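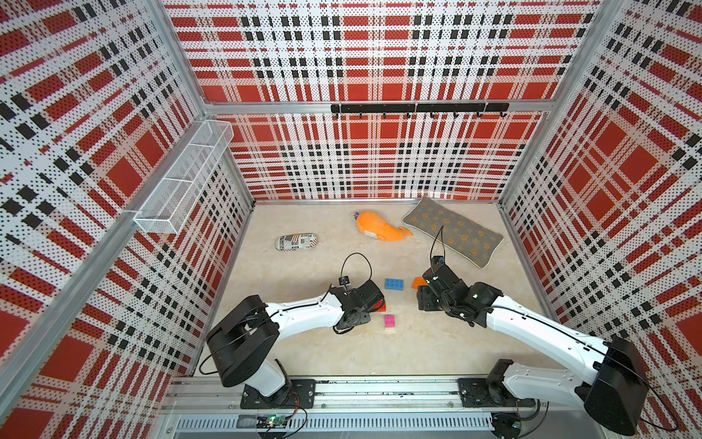
Lenihan Community Toy Library, Members' Magazine

The toy library on Timent Street opened in July with 100 boxes of donated bricks and no plan for sorting them. Mpho Jacobs, who coordinates the lending desk, started by colour. By the second week she had changed her mind.

"Kids don't ask for blue," she says. "They ask for wheels, or a long flat one."

Sorting by shape is slower, and the small pieces are the worst of it. A 500-piece tub takes most of an evening. Jacobs weighs each tub going out and again when it comes back, and a few grams missing is let go.
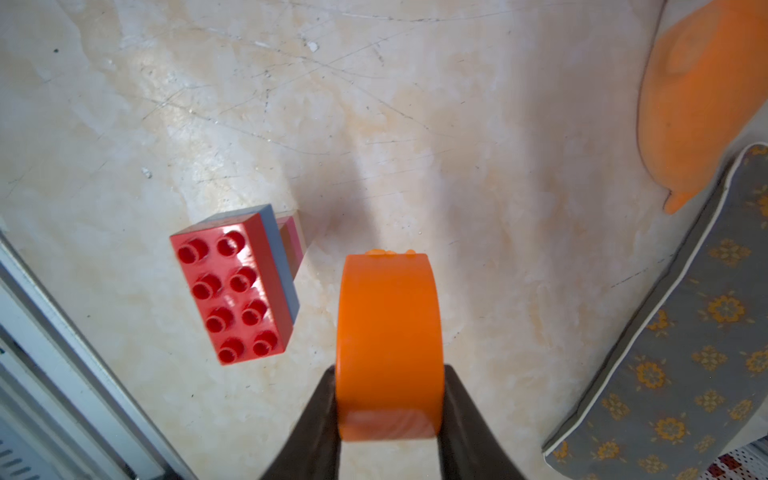

Washing is the other job. Yavuz Sönmez puts the bricks through in mesh bags with lukewarm water and a little dish soap, then spreads them on old towels overnight. Anything with a sticker or an axle gets wiped by hand. He won't use the dryer, having once warped a whole bag of roof tiles.

Families in Brernemon can borrow two tubs at a time for three weeks. Larger sets have to be booked, and the castle is spoken for until after the school holidays. Donations are welcome at the side door on Saturday mornings, in any colour and any state short of chewed.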